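Search this site Enter keywords Go

Bottles, cloths and the back of the bathroom shelf

5 min read

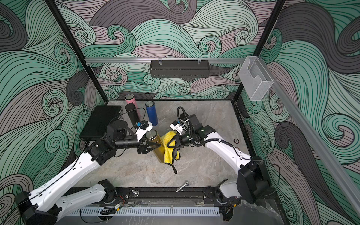 I have been meaning to write about wiping bottles for months, and Sofia Deligiannis, who puts this newsletter together, has very kindly stopped asking me when it would be ready, so I had better get on with it. It is such a small job that it hardly seems worth a whole item, and yet when we asked readers in May which household chore they put off the longest, a surprising number of you wrote in about the shelf of lotions, shampoos and half-used creams that gathers a film of dust and dribble however often you tidy round it. My own approach is to take each bottle down, stand it upright on a firm surface and go over it with a soft cloth. I do like a yellow one, partly out of habit, and partly for the cheerful way it shows up in a glossy gold side while you are rubbing at it. A shiny bottle is the best place to begin, I think, for the plain pleasure of seeing it come up bright.

Start by clearing the whole shelf. I know it is tempting to lift one thing, wipe under it and put it back, but you will only push the grit along to the next bottle. Lay an old towel on the kitchen table or the worktop and bring everything through, a few at a time if your hands are full. In our house in Wavthorpe this means a procession up and down the landing, usually with the dog in attendance, and it takes longer than the cleaning does.

For the cloths, you want two. One is wrung out in warm water with a very small drop of washing-up liquid, and the other stays dry. I half fill a 500 ml jug with the warm water, which is ample for a bathroom's worth and saves running a whole bowl. Hold the bottle steady by its side with one hand and work round it with the other, turning the bottle as you go. Do the lid last. The lid is where the sticky stuff lives, particularly in the little groove where it meets the body, and if you start there you will spread it over everything else. A cotton bud does for the groove, or the corner of the cloth pulled tight over a fingernail.

Metallic finishes need a lighter touch. Some of them are only a thin coating, and I have ruined at least one pretty bottle with the rough side of a washing-up sponge (it was a present, and I still feel bad about it). No scourers, no cream cleaner, and nothing with bleach in it. If there are water marks left after the damp cloth, a wipe with a tiny splash of white vinegar in water will usually shift them, but try it underneath first. Then go straight over with the dry cloth before the drops have a chance to settle.

Paper labels are another matter altogether. Orestis Sotiropoulos wrote to us after the last issue to say that he wipes his downwards, always in the same direction, so that the edges don't lift, and I have tried it since and he is quite right. He also says he puts a strip of clear tape round any label that has begun to curl. I haven't gone that far, but I can see the sense in it for something you mean to keep for years.

While everything is off the shelf, do have a look at what you have got. I found a hand cream I had been searching for since before Christmas, and a bath oil that had gone a most peculiar colour. Anything that smells wrong can go. Anything with an inch left in the bottom I stand at the front, where it will be used up, and the new ones go behind. Empties can be rinsed and put out with the recycling, though pumps often have a metal spring inside and our collection won't take those, so it is worth checking what yours says.

Wipe the shelf itself and let it dry properly before you put anything back. I go and make a cup of tea at this point. If you have a stone or marbled top, keep the vinegar well away from it and use the soapy cloth alone.

The cloths go in the wash with the towels, without any fabric softener, which leaves them slippery and no good for polishing. Mine have been round so many times that the hems are going, and they are all the better for it.

Next time Sofia would like something on kitchen drawers, so if you have a method for the one with the string and the batteries in it, please do write in. We would love to hear it, and there is still plenty of room on the letters page.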